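Visiting a robot open day with a school group: what do visitors get to do?
Posted 28/06/2021 by Ursina Zwahlen

I run a small after-school club in Plerkunitz and we've been offered places at the Dekon open day in August. The programme says "demonstration of hand-held gripper work, household objects" and then "visitors may try". That is all it says. I have 7 children coming, the youngest is ten, and one of them has a weak left hand.

Has anyone been to one of these? I'd like to know whether the children will be able to take part or whether they'll be standing behind a rope for an hour. Also whether I should warn parents about anything. I rang the number on the leaflet twice and got a recorded message.

Kilian Sutter

They do let you try. I went to the last one with my two nieces. The first part is a talk in the Lamport building, which is long for children, and I would ask if you can skip it. After that you go through to the tables in small groups, 6 at a time when we were there, so with your number you'll either be split or they'll bend the rule.

At the table someone shows you how to hold the gripper and you have a go at picking things up. It's ordinary kitchen stuff: a teapot, a toaster, a folded towel, a bottle of water. You work the fingers yourself by squeezing. The towel is easier than you'd think and the teapot is harder, as you have to decide where to take hold of it and it's small. 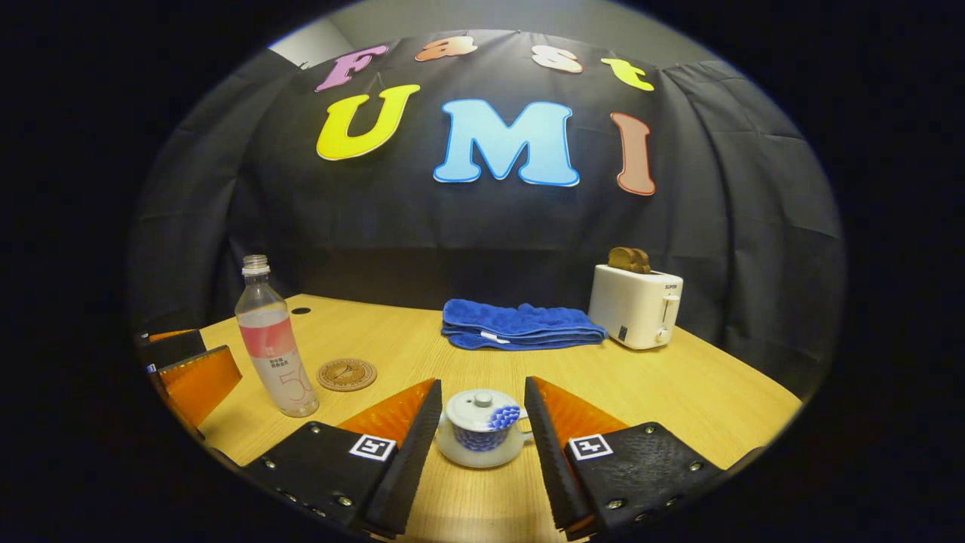

My older niece wanted to go again straight away and was told to rejoin the queue, so allow time for that. We were there two hours and had three turns each. The younger one found the grip stiff and used both hands on it, and the staff were fine about that. For the child with the weak hand I'd say so on arrival and ask for a turn near the end, when it's quieter. You only need one gripper to have a go, so either hand will do.

Nothing to warn parents about that I can think of. Long sleeves want rolling up. There's no café but you can eat outside.

Rosalie Gruber

Parking is terrible. Take the bus to the Abbasi stop and walk up.

Brigitta Grabner

I agree with most of what Kilian wrote, but the talk is worth sitting through if you have older children. The man giving it started in the trade in 1982 and brought some of his early parts to pass round. It does go on a bit.

One thing to add. They have a sheet at the door asking if you mind being filmed while you use the gripper. You can say no and still have your turn. For a school group they'll want that signed by parents beforehand, so ask for the form now and don't leave it until the day. The phone is no use, as you found. Write to them and put "group visit" at the top, I had a reply within the week.

Ursina Zwahlen

Thank you all. I've written to ask for the forms and mentioned the hand. We'll take the bus.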